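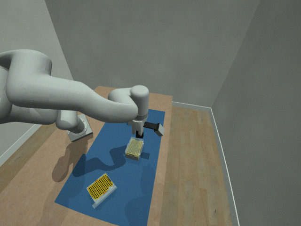

Robot Work Rules Group - Minutes, 8/13/25

Present: Océane Fortin (chair), Jade Lévesque, Nathalie Penner, Jade Lavoie (minutes)
Regrets: Mélanie Landry

1. Last minutes
Accepted with one fix. Item 4 should have said the Gasside rules were "read," not "adopted." J. Lévesque asked that we stop using the two words as if they meant the same thing.

2. Draft rule on simulated trials
O. Fortin read out the draft from Rirell. It says a rack-handling routine may be signed off for bench use after 3,000 simulated runs with no recorded fault.
N. Penner asked what counts as a recorded fault. The draft doesn't say. In her view a run where the gripper closes on nothing and the arm carries on would pass, as long as no collision was logged.
J. Lévesque doubted the number itself. She has asked Rirell twice where it came from and got two different answers. The Pomar trial stopped at 725 runs and was called complete, so she would like to know which of the two we are supposed to believe.
O. Fortin said a number is easier to check than a judgment. J. Lévesque said that was her complaint.
Agreed: no sign-off on run count alone. Draft goes back with a request for a list of fault types.

3. Gripper checks before a run
Present wording: "Operator confirms gripper is in good order." N. Penner called this a box people tick on the way to coffee. She wants the check split up: fingers opened fully, fingers closed with nothing between them, fingertips level with each other, pads looked over for wear.

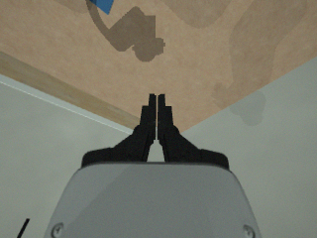 J. Lavoie pointed out that the last of these means very little in simulation, where pads don't wear unless someone writes it in. The same goes for loose screws. If the form is shared between the simulated cell and the real bench, people will tick lines that can't fail, and then they'll tick the rest the same way.
Agreed: 2 forms, one for each. N. Penner to write both.

4. Rack placement
Grewal's guide asks for racks to be set square to the mat. J. Lévesque thinks that makes the trials too easy - racks on a real bench get nudged, and a routine that only works on straight ones is not worth much. O. Fortin would keep the square layout for the first runs and require turned racks after that. No vote. Covers on or off was raised and left for when M. Landry is back.

5. Label "meets good practice"
Rirell would like to print this on its reports. Nobody present could say whose practice. Refused for now, may be asked again in November.

Actions
O. Fortin: return the draft to Rirell with our notes on item 2
N. Penner: the check forms
J. Lévesque: ask Pomar for its stopping rule, in writing
J. Lavoie: send item 4 to M. Landry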